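Ticket 2258
Product: Clakgate mesh shelf, two boards
Opened: 27 May 2022
Status: waiting for customer

Customer wrote:

Hello. I have the Clakgate shelf with black wire mesh and two boards in light wood color. I use it on a white desk with T-shaped legs, and the shelf stands at the back of the desk, near the wall. My problem is that the bottom board makes a rattling noise when I take things from it or put them back. The upper board is quiet.

I bought the shelf in January from the Flarneo shop. In the beginning there was no noise. It started after I moved the desk to the other side of the room. 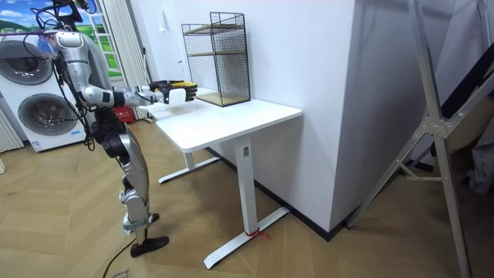 What I have tried until now:

I tightened all the screws of the desk. There was no change.

I took out the bottom board, cleaned the rods under it and put it back. It was quiet for one evening and then the same noise came again.

I turned the board so that the back edge came to the front. Then it did not go in fully, so I turned it back as it was before.

I put folded paper under one front corner of the shelf. This helped a little, but the paper slides out when I clean the desk.

I keep small things on the bottom board in a yellow plastic basket. I weighed the basket with everything inside on the kitchen scale and it was less than 1000 g, so I think the weight is not the reason. When I press on the board with my hand, the noise stops.
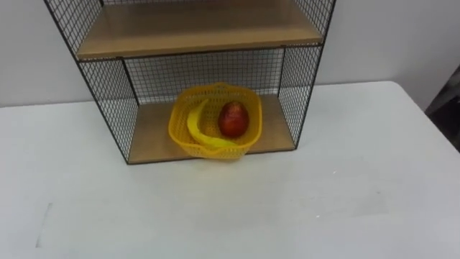 Talukder: Thank you for the clear list. Please take everything off both boards and put the empty shelf on the floor, away from the desk. Press each corner of the bottom board, one after another. If it still rattles there, the board is loose in its clips and we will send new ones. If it is silent, please check that the desk stands level.

Customer wrote:

I did the test. On the floor I hear the noise only from the left front corner, and it is weaker than on the desk. On the desk it comes from both front corners. So maybe there are two problems together?

I also put a level on the desk. It is lower at the front, but I cannot say by how much. The Brendunley carpet was under the desk in the old place and now there is only wooden floor.

Talukder: It can be both. We are sending three clips and a sheet of felt pads, 40 in one sheet. Change the left front clip first and try the shelf again before you use the pads.

Customer wrote:

Thank you, I will wait for the clips. Does the old clip come out by hand or do I need pliers?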